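Printed tablecloth

A printed tablecloth is a length of fabric with a repeating coloured pattern, laid over a table for protection, for show or simply for the pleasure of having something cheerful to eat off. It is one of the most changeable things in any home — swap the cloth and the whole room feels different! Berry and leaf designs are a lasting favourite, and they sit well on pale grounds such as cream, light grey and soft blue.

In the Etness tradition the cloth is laid at a slant, so that a strip of the table's own colour shows beside it. Gaber households prefer it square, with an even drop on every side. Both camps are proud of their method, and both look lovely.

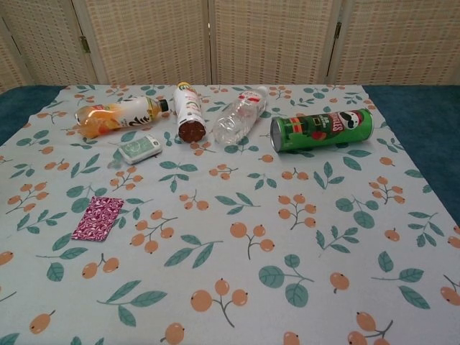 Reading time: 2 minutes

Berry prints in orange, with thin brown stems and green leaves, hold their own under the bright packaging of everyday snacks and drinks. A bottle of orange juice picks up the colour of the fruit wonderfully, and even a green Pringles can looks at home among the leaves. A plain backdrop helps too, and a folding screen with beige woven panels is a fine partner for a busy pattern.

The Zeken pattern register lists 2,102 tablecloth designs, of which 261 are berry prints. The oldest of these came from Lidimier, where small workshops cut their own printing blocks and sold cloth by the length at the September fair. One workshop alone kept 200 blocks, many of them showing the same berry branch turned a little further each time — a clever way of making a short repeat look like a rambling hedge.

See also: Table runner; Block printing; Folding screen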